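Gallery: grasp planning with the Lirkero software
Hisville workshop, April 25, 2023

We have been running the Lirkero planning package on our bench since September, and this page collects what we have to show for it. The makers at Beven say it picks a grip from one wrist view and needs no tuning. I had my doubts going in and I still have most of them.

The log behind this page holds 3,371 planned grasps. That sounds like a lot until you ask how many came from different objects. The release notes don't say how their own test set was split either, so I would treat any success rate with care.

Two settings matter more than the rest. One is the confidence cut-off, which ships far too low. The other is the depth smoothing, which rubs out thin edges and then reports them as clean table.

Wood grain is my main complaint. Version 2 was meant to stop the planner treating strong surface patterns as object edges, and Yoo, the older tool we used before, had the same promise in its manual.

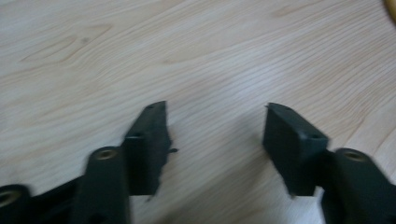 Raising the cut-off cured most of the false grips on our table, but it also made the planner refuse small parts it used to handle. Version 4 has a separate texture filter – off by default, oddly – and we'll try that next. Until then the old hand-written rules stay switched on.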